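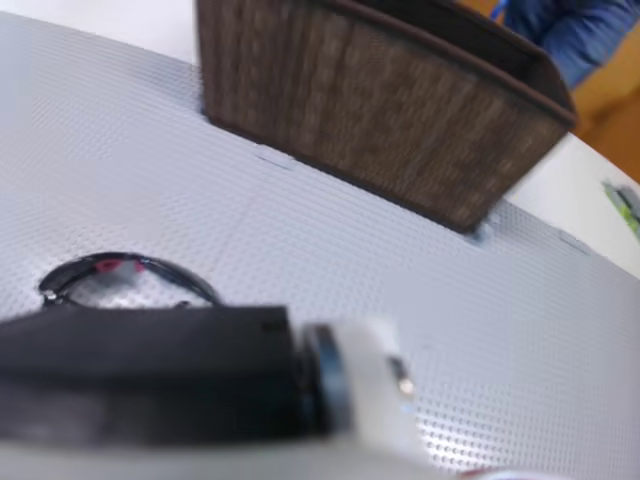

# Do Asking Prices Mean Anything? Rental Listings in Two Neighborhoods

Our group set out to learn how long apartments sit on the market in Neltus and Wamis, and whether landlords come down on price while they wait. We picked the topic because three of us were apartment hunting at the time and felt we might as well get a grade for it.

## Method

We followed 68 listings on the Nerura rental site through June, checking each one every Friday. For each we wrote down the asking rent, any change, and whether it was still up. A listing that vanished was counted as rented. We know this is generous. Some landlords give up, and one apartment vanished twice.

We left out furnished rooms, sublets, and anything described as "a lifestyle."

## Results

Of the 68 listings, 22 had their rent cut at least once. The largest cut was $500 a month, on a two-bedroom in Wamis that had started out priced as though it came with the building. It was gone by the next check.

The middle listing in our set stayed up for 21 days. Wamis was slower than Neltus, which surprised us, as Wamis has the train. It also has the train at 5 a.m., and the listings near the tracks tended to call themselves "convenient" and stay up longest.

Landlords who cut the rent mostly did it after the second week. A few rewrote the ad first – new adjectives, same kitchen – and cut the rent later anyway.

## Problems

The sample is small and covers one month, and June is a busy one for moving. We also never saw a signed lease, so everything here is about what owners asked for. The manager at Sukprasert Rentals, the one office that answered our email, told us final rents were "private" and attached a brochure.

With another semester we would add winter listings and phone the landlords directly. Two of the three apartment hunters have since signed leases, both at full asking price.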